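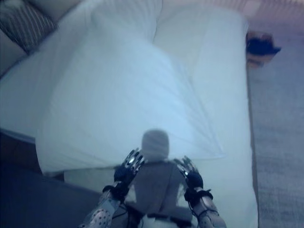 Surface Observation, Unit 2
Handout: Dew, frost and the wet-bulb reading
Notes by Youssra Shehata; tables and worked problem checked by Saulius Ots

1. Terms

Dry-bulb temperature: the air temperature read from a shaded, ventilated thermometer.

Wet-bulb temperature: the reading of a second thermometer whose bulb is covered by a damp cotton sleeve. Evaporation cools the bulb. The drier the air, the larger the gap between the two readings.

Dew point: the temperature to which air must be cooled, at constant pressure and with no change in water vapour, for it to become saturated.

Relative humidity: actual vapour pressure divided by saturation vapour pressure at the same temperature, given as a percentage. It changes through the day even when the amount of vapour does not. Do not use it alone to compare the moisture of two air masses.

2. How dew forms

On a clear, calm night the ground loses heat by long-wave radiation. Grass blades cool faster than the air at screen height, as they have little mass and are poorly connected to the soil below. When the surface of the blade falls below the dew point of the air touching it, water condenses.

Cloud reduces the net loss of heat. Wind mixes warmer air down to the surface. Complete calm also limits dew, as the thin layer next to the grass loses its vapour and is not renewed. Heavy dew usually needs very light air movement.

If the surface is below 0 °C and below the frost point, vapour is deposited directly as ice (hoar frost). Dew that freezes later is recorded separately. It is clear and bead-like, without the feathered crystals of hoar frost.

3. Reading the instruments

The Mumlow site uses a Flaltik screen with paired thermometers, and a Dovateck logger on the grass plot. Read the dry bulb first, then the wet bulb, to the nearest tenth of a degree. Check the sleeve before each reading. Top up the reservoir with distilled water after the reading, not before it. In frost, the sleeve may carry ice; note this in the remarks column and use the ice-bulb table.

4. Worked problem

Dry bulb 12.0 °C, wet bulb 10.0 °C. The depression is 2.0 °C. Enter the table at a dry bulb of 12 and a depression of 2. Dew point: 8 °C, to the nearest whole degree. Relative humidity is in the high seventies.

Grass at 7 °C under these conditions would collect dew. Grass at 9 °C would not.

5. Before the next session

Read the Grigaitė notes on radiation balance, sections 1 and 2. Bring the June observation sheets, including any with gaps. Missing readings are left blank and are not filled in by averaging.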